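## La lavadora del cuarto común: normas de uso y limpieza

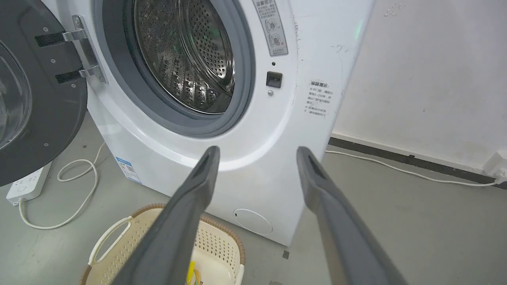

*La lavadora de carga frontal, con la puerta abierta y el cesto delante.*

Desde la reunión de julio el cuarto de lavado de la residencia Joly funciona sin turnos fijos. En general va bien, aunque han llegado varias quejas a la oficina, casi todas por olor a humedad y por ropa olvidada. Bernadette Caron y Yannick Vidal han revisado las normas y las resumimos en este número para los que ya viven aquí y para los que llegan en enero.

**La puerta se deja abierta.** Al terminar, se saca la ropa y se deja la puerta abierta del todo, como en la foto. Si se cierra enseguida, la goma y el tambor no se secan y el olor pasa a la colada del siguiente. Quien pase por el cuarto y la encuentre cerrada y sin ropa dentro, que la abra.

**La goma.** La junta gris oscuro de la boca tiene un pliegue donde se quedan pelusas, monedas y horquillas. Después de cada lavado hay que pasar un trapo por todo el pliegue, también por la parte de abajo, que es donde se acumula el agua. Los trapos están colgados detrás de la puerta del cuarto. Los usados van al cubo.

**El filtro.** La tapa redonda y blanca de abajo a la derecha da acceso al filtro. La abre solo Margaux Gautier, el primer lunes de cada mes. En noviembre alguien la aflojó con la máquina llena y hubo que fregar hasta el pasillo. Si la lavadora no desagua, se avisa a Margaux y se deja como está.

**El detergente.** Seguimos con Fluvon líquido, que se compra con el fondo común. Una medida basta para una carga normal. Con más cantidad el aclarado se alarga y queda espuma en la goma. El suavizante lo trae cada uno.

**Los cestos.** Los cestos de plástico beige son del cuarto y no suben a las habitaciones. Sirven para sacar la ropa de la máquina y llevarla al tendedero, y luego se dejan vacíos. Antes de irse conviene mirar el fondo, porque las prendas pequeñas se quedan allí. Si una colada ajena ha terminado y su dueño no aparece en 25 minutos, se puede pasar a un cesto. No se deja en el suelo ni encima de la máquina.

**La regleta.** La regleta blanca tiene interruptor y está en el suelo, a la izquierda. Mylene Policarpio ha pedido un soporte para fijarla a la pared. Hasta que lo pongan, no se apoyan encima cestos ni ropa mojada, y el suelo se seca si ha caído agua. No se conecta a ella ningún calefactor.

**Los avisos en chino.** Las dos notas pegadas en la máquina, una junto a la boca y otra en el lateral, llevan el encabezamiento «温馨提示», que es una forma amable de decir «aviso». Clémence Fleury va a preparar una traducción y la colgaremos al lado. Por favor, no despeguéis las originales.

**Horario y ficha.** El cuarto abre de 8 a 22 h. El centrifugado se oye en la planta baja, así que el último lavado debe empezar antes de las 20:30. La ficha se compra en la oficina y cuesta 2 euros. No hay devolución por fichas perdidas.

**Objetos encontrados.** En la oficina hay una bolsa con calcetines sueltos, una funda de almohada y un gorro infantil. Se guardan hasta el 19 de diciembre de 2025. Lo que quede ese día se entrega al ropero del barrio.

Para averías, escribid a Yannick o dejad una nota en el buzón del cuarto con la hora, el programa y lo que hacía la máquina cuando se paró.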